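Chapter 6
Looking After Clothes: Hanging and Storing

By the end of this chapter you should be able to choose a hanger for a garment, sort the hangers you own, and plan a small wardrobe.

Most wardrobes hold more hangers than clothes. Loose ones catch on each other and take up rail space, so sorting them is the first job. Clear a table, put a basket at one side and lay each hanger flat before deciding where it goes.
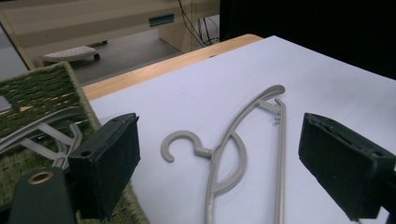
Plastic hangers, with a green woven basket alongside.

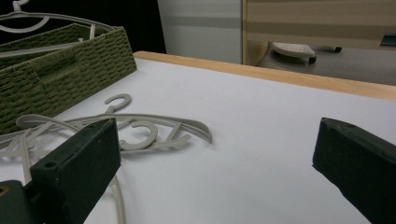 Look at three things on every hanger: the hook, the arms and the bar. The hook should fit over your rail. The arms should be no wider than the shoulders of the garment. A bar is needed for trousers and is useful for scarves. Put cracked hangers aside, as rough plastic pulls threads in knitwear.

Section 6.1 deals with shirts and blouses. Section 6.2 covers heavier items such as winter coats, and includes Jasmina Grgić's plan for a shared wardrobe with a rail 138 cm long. You will need a tape measure for both.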